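Lists > Clenarmont Homekeepers > Archive > February > Thread

Search this list... Go Advanced

Re: [homekeepers] guest bedding, what do you all really keep on hand?

2020-02-10

Quick reply, I'm at work and lunch is short.

> We moved into the Gounder Street place in the fall and now everybody
> wants to visit. I have one guest bed and a closet full of sheets that
> don't fit it. Flat ones from my grandmother, a few fitted ones with
> dead elastic, two comforters that are too hot for anybody. Before I
> throw it all out and start over: how many sets do you keep for one
> bed? Do you bother with a top sheet? And how do you stop the closet
> from smelling like a closet? Also open to opinions on duvet covers,
> I have never once got one on without ending up inside it.

Ok so. Number of sets first. Two for the guest bed. One on, one in the closet. I used to keep four and all that happened was the bottom two turned yellow along the folds and I felt guilty every time I opened the door. Exception is if you get kids or anyone with a stomach bug, then a third, doesn't have to match.

Don't throw out your grandmother's flats!! If they are old cotton they are probably better than anything you'd buy now. Flat sheet works fine as a bottom sheet if you tuck it properly, long sides last. Mine stays put for a week of guests. The fitted ones with dead elastic, you can sew new elastic just in the corners, takes an evening, or cut them up for dust covers. I did the elastic on one and cut up the rest, draw your own conclusions.

Top sheet: yes. I know half this list says no. Guests run hot or cold and a top sheet gives them something to do about it. Also it means you wash the sheet every time and the duvet cover every other time, and that matters when you don't have a dryer. We don't. February here is drying racks in the hallway and everybody walking sideways.
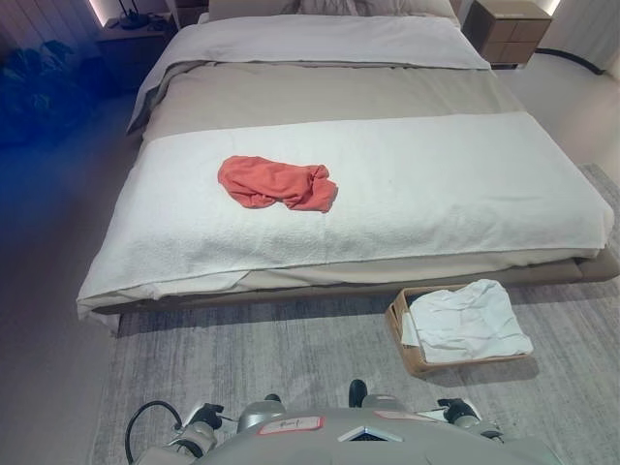

Duvet covers. Turn it inside out, lay it on the bed with the opening at the foot, duvet on top, tie the corners if yours has ties, then roll the whole thing up from the head end like a rug. Flip the opening around the roll at each end, close it, unroll. First time I did it I swore it was a trick. If you hate it just put your hands in the inside out cover, grab the two far corners of the duvet through it and shake. Do the shaking standing on something if you're short like me.

Weight, get a light one and a blanket. Not one giant hot one. I have the Dristaveo lightweight, seven years now, been through the big machine at the laundromat more times than I can say and still hasn't clumped. The other one I bought at the same time (don't remember the brand, had a ribbon on it) was lumps in one corner by the second winter. Shelters sometimes take old comforters by the way, call first, ours only wants them without feathers.

Closet smell. It's nearly always one of two things, stuff put away not quite dry, or bare wood shelves. Line the shelves with plain paper. Leave the door open an inch. I leave sheets on the rack an extra night even when they feel dry, the hems hold damp way longer than the middle. Skip the scented sachets, my sister in law sneezed through an entire visit and was too polite to say why. Bar of unscented soap, if you must put something in there.

Store each set inside one of its own pillowcases. Everyone says this and I ignored it for years and now I'm the person who says it. And write the size on the label with laundry pen, T F Q, becuase in the dark they are all the same sheet.

Towels you didn't ask but. One bath one hand one washcloth per person, spare bath towel where they can find it without asking. White is easiest, you can wash them hot. New colored ones wash alone first, twice if it's red or navy. Ask me about the pink pillowcases. Vinegar did nothing.

Mattress pad, get the kind that goes through a hot wash, skip the crinkly plastic ones. I got mine at Onimden when they were clearing out winter stuff, six dollars off and I should have bought another. They do it most Februarys so worth a look this week if you're over that way.

Oh and sleep in it yourself one night before the first visitors. I did that last year and found out the streetlight comes in right at eye level and the lamp switch is behind the headboard. Fixed the light with a darker curtain. Lamp is still behind the headboard.

Does anyone have a good way to get the old yellow fold lines out of cotton? Soaked mine overnight in oxygen bleach and they went from yellow to a sort of paler yellow. Have one more set to try and don't want to wreck it.

Gotta run, sorry for typos

7 replies | 4 shares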